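# Galtex to Stop Accepting Mixed Pod Waste at Levchenko Depot

21 Feb 2023

Galtex, the waste hauler that serves the Levchenko district, will stop taking used coffee pods in its mixed recycling bins next month. Offices and households will have to put the pods in a separate bag or leave them out of the recycling altogether. The company announced the change in a letter sent to 413 business customers.

The letter says pods are too small for the sorting line at the Levchenko depot. They fall through the screens with bottle caps and broken glass, and the wet grounds inside them spoil paper that could otherwise be sold. In January the depot rejected 23 loads, most of them from office buildings.

"A pod is three materials stuck together, plus coffee," said Mayu Oshima, who manages the depot. "Our line can't take it apart. If the customer peels off the lid and dumps the grounds, we have something to work with."

Under the new rules, customers who want their pods collected must sign up for a pickup every other week. Galtex will supply green bags with a drawstring. The service is free for households and will be added to the bill for businesses, at a rate the company has not yet made public. 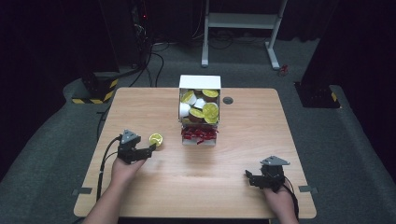
Building managers say the hard part will be the break rooms, where coffee is bought by one person, made by many and thrown out by whoever is nearest the bin. Pods are often set out in bulk, heaped together in an open box, and the yellow foil on a white plastic cup is the part Galtex wants pulled off before the cup goes in the bag. Kiyoshi Aoki, who runs two office buildings on the north side of the district, said he plans to put up signs and move the trash cans away from the coffee machines. He expects to see plenty of unpeeled pods for the first few weeks.

"People have a meeting to get to," Aoki said. "They aren't going to stand over the sink with a spoon."

Some tenants are looking at other options. Emeo, an accounting firm with two floors in one of Aoki's buildings, will go back to a drip machine when its current supply of pods runs out. Office manager Chiyo Honda said the firm had talked about the switch before the letter came, mostly over cost. The old machine was still in a storage closet and only needed a new carafe.

Katov, a small company that roasts and delivers coffee in the district, said it has had more calls from offices than usual. Owner Sota Sugawara sells ground coffee in bags and does not make pods. He said he would take back clean foil lids from any customer, whether or not they buy from him, and pass them on to a scrap metal dealer. Lids with plastic in them will have to go in the trash.

Galtex has tried to collect pods before. A trial in one neighborhood signed up 341 households out of a planned 400, and the company said the bags that came back were mostly sorted correctly. Grounds were the main problem. Several bags leaked in the truck, and drivers asked for a thicker bag, which will be used this time.

Osamu Hirose, who took part in the trial, said he got used to the work quickly. He keeps a butter knife next to the sink to loosen the lids and puts the grounds on his tomato beds – or, in winter, in a bucket on the back porch.

Customers can sign up by phone or at the depot's front desk. Loose pods found in mixed recycling will get a warning tag the first time. After a second tag, the bin will be left at the curb until the pods are taken out. Galtex said drivers will not open tied bags to check for pods, but bags opened at the depot may be traced back to the building they came from.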